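Compte rendu de la réunion de rangement, locaux Sellesance, 18 août

Ouverture par Ottmar Rothe, qui relit le compte rendu précédent. Adopté, faute de combattants. Le devis Umeck pour les étagères (400 euros, hors pose) est reporté à novembre, comme il l'avait été la fois d'avant.

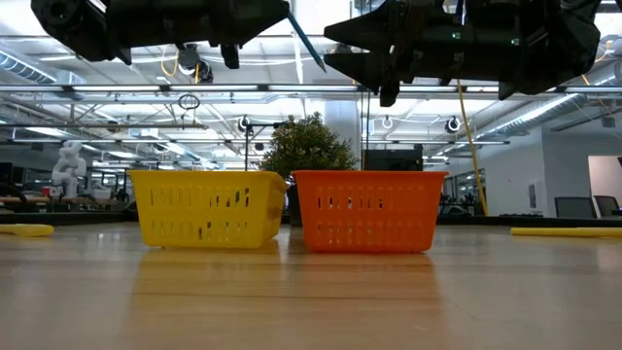
Le tri des petites fournitures occupe l'essentiel de la séance. Ardeleanu voulait des caisses fermées avec étiquettes ; on lui rappelle le sort des 80 étiquettes de l'an dernier. Il est décidé de s'en tenir aux deux paniers en plastique ajourés, côte à côte sur la table en bois : le jaune pour ce qui sert, l'orange pour ce dont personne ne veut se séparer. La plante verte reste derrière, par 5 voix contre une.

Arrosage : Nandard s'en charge, après un silence assez long.

Divers. La clé de l'armoire 19 est toujours recherchée. L'armoire aussi.

Séance levée avant le café, au regret général.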